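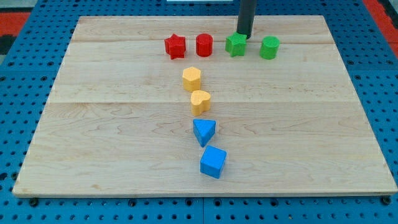 Formbausteine aus Schaumstoff

Formbausteine aus Schaumstoff (auch Schaumstoffklötze oder Softbausteine) sind kleine Spielkörper aus weichem, geschlossenzelligem Kunststoffschaum. Sie werden zum Sortieren, Legen und Bauen verwendet und gehören zur Gruppe der Legematerialien. Von klassischen Holzbausteinen unterscheiden sie sich durch das geringe Gewicht, die stumpfe Oberfläche und die oft größere Zahl nicht rechtwinkliger Formen.

Formen und Farben

Die meisten Sätze verbinden geometrische Grundkörper mit Figurenformen. Zu den Grundkörpern zählen Würfel, Zylinder, Dreiecksprisma und Sechseckprisma, zu den Figurenformen vor allem Stern und Herz. Streng genommen sind auch Stern und Herz Prismen, nämlich gerade Körper mit stern- oder herzförmiger Grundfläche. Im Handel werden sie meist nur nach dem Umriss benannt.

Üblich sind kräftige, ungemischte Farben wie Rot, Gelb, Grün und Blau. In manchen Sätzen kommt jede Form nur in einer Farbe vor, in anderen treten Form und Farbe unabhängig voneinander auf, sodass etwa Sterne und Zylinder sowohl in Rot als auch in Grün vorhanden sind. Nur die zweite Art erlaubt es, denselben Satz einmal nach Form und einmal nach Farbe zu ordnen.

Material und Herstellung

Als Werkstoff dient überwiegend Ethylen-Vinylacetat (EVA), seltener Polyethylenschaum. Die Körper werden aus Platten gestanzt oder mit Wasserstrahl geschnitten. Die Schnittflächen bleiben matt und können leicht rau sein. Das Material ist durchgefärbt, Abrieb macht sich deshalb farblich kaum bemerkbar. Dauerhafter Druck hinterlässt Dellen, die sich nur teilweise zurückbilden, besonders an den Spitzen der Sterne.

Unterlagen

Gelegt wird auf Teppich, Tisch oder Legebrett. Legebretter bestehen häufig aus verleimtem Massivholz, etwa Ahorn, dessen heller Ton die farbigen Körper deutlich hervortreten lässt. Auf einer gleichfarbigen Unterlage heben sich einzelne Steine dagegen schlecht ab, was vor allem bei blauen Steinen auf blauen Tischplatten vorkommt. Ein dickes Brett hat zudem eine fühlbare Kante, die das Legefeld begrenzt.

Legeweisen

Die einfachste Legeweise ist die Reihe. Dabei werden die Steine mit Abstand nebeneinandergesetzt, entweder paarweise nach Farbe oder im Wechsel zweier Formen (Stern, Zylinder, Stern, Zylinder). Wird an die Reihe eine zweite Linie angesetzt, entsteht je nach Ansatzpunkt ein Winkel, ein T oder ein Kreuz. Freihändig gelegte Linien verlaufen selten ganz gerade.

Weitere Legeweisen sind der Kreis, das Nachlegen einer Vorlage und das Stapeln. Für das Stapeln eignen sich Würfel und flach aufliegende Prismen. Auf die Kante gestellte Sterne stehen auf zwei Spitzen und dienen meist als Abschluss.

Sätze im Handel

Der Grundsatz von Jotel enthält acht Steine, zwei je Farbe, und ist für den Einzelplatz gedacht. Jemar liefert lose Ware für Gruppenräume, die größte Packung umfasst 421 Teile. Unter dem Namen Sarantis wird seit November 2021 ein Satz mit Legevorlagen angeboten. Die Vorlagenreihe Distance behandelt ausschließlich Abstände zwischen den Steinen und enthält Reihen mit bis zu 5 Positionen.

Pflege

Die Steine werden mit lauwarmem Wasser und milder Seife gereinigt und liegend getrocknet. Lösungsmittel und Heizkörper sind zu vermeiden.

Siehe auch: Baustein, Legespiel, Steckbrett, Tangram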